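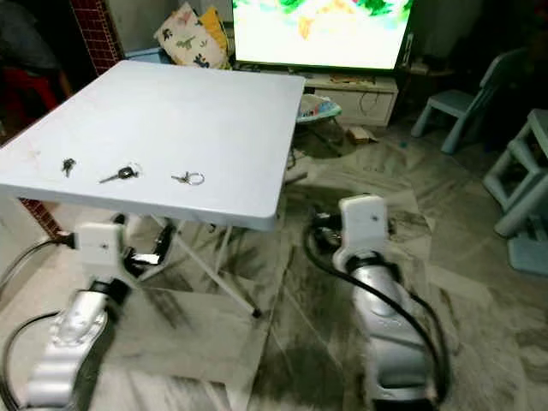
Three sets of keys on the folding table, at the near edge.

October, 9:40 a.m.
Posted by: list member, Thepsuriya building

Re: Key rings and tags, what to standardize on

On the question of how to store and label the keys for the short-let units, my answers are below, with the earlier message quoted where it matters.

> We are at the point where every unit has its own system. Some
> keys are on rings, some are on fobs, some are on nothing. I would
> like one standard before the Numell cabinet is installed. Does
> anyone object to the small split rings?

I object to the small ones. The small silver key on the right in the picture is on the larger kind of split ring, and that is the pattern I would adopt. A larger ring opens with a thumbnail, takes a tag and two or three keys without bunching, and hangs on a cabinet hook without being forced over the tip. The small rings from the Tiltetti pack need pliers. I bent two of them the first evening and stopped using them.

> Do we need fobs at all? The tags already carry the unit number.

For the door to the street, yes, for as long as the reader stays in service. The middle set is one key with a dark fob on a metal ring. I would keep each fob with one key and add nothing else. When a fob shares a ring with four or five keys, the keys swing against the casing and the casing wears at the eyelet. After that the fob drops off in a pocket and we pay for another.

The left set is the kind I want to get rid of. It is a tiny cluster of silver keys, and I can't see a ring on it in the picture. Small keys of this type are mostly for mailboxes and cabinet drawers, and they are the ones that get lost in my units. Whatever they turn out to open, they should go on a large ring with a tag before they go into the cabinet.

> What about marking? Last year's adhesive labels came off.

They came off mine too. The adhesive softens from handling and the label slides around the bow of the key. I have tried three methods since then:

1. Stamped metal disks. Durable, slow to make, hard to read in a dim hallway. The number has to be struck one digit at a time and mine came out crooked.

2. Clukix plastic tags with a paper insert. Quick to change. The window scratches, and the insert swells if it goes through the laundry. Still readable after one wash, in my case.

3. Paint marker directly on the key. Fine for a key that lives in a drawer. Wears off in a few weeks on one that is used daily.

I use method 2 for anything a guest handles and method 1 for the masters. No unit address on either. A code number only, with the list of codes kept away from the cabinet.

> The cabinet has 100 hooks. Is that enough?

By my sheet we have 91 sets once duplicates are paired, so it fits, with little to spare. If the storage lockers are brought in next spring it will not fit. I would number the hooks by set and leave the gaps in one block at the bottom, so that a new set can be added without moving the others. Hooks in the top row are the shortest and should take single keys.

> How are people doing the count? Ours never comes out the same
> twice.

Use a table with nothing else on it. Put each set down separately along one edge, with a hand's width between them, left to right in code order. Read the tag, tick the sheet, move on to the next. Do not pick a set up again after it has been ticked. Keys tipped out in a heap catch on each other, and a ring with no tag will hide under a larger one.

A pale tabletop shows dark fobs very well and small silver keys less well, more so if the surface has some gloss to it. A dark dish towel under the keys fixes this. Do the count away from the edge if there are children in the unit. A mailbox key is easy to swallow, and it is also easy to lose on a patterned floor. Marble-look tile with a lot of veining is the worst I have dealt with for finding a dropped key. A flashlight laid flat on the floor helps, as the key throws a shadow and the pattern does not.

Two open points from my side. The Numell drawing shows the hooks at an angle, and I have not confirmed that the Clukix tags will clear the row beneath. I also need to know whether the spare for the meter closet counts as a set or stays with the meter paperwork. I have it down as a set for now, and it is included in the figure above.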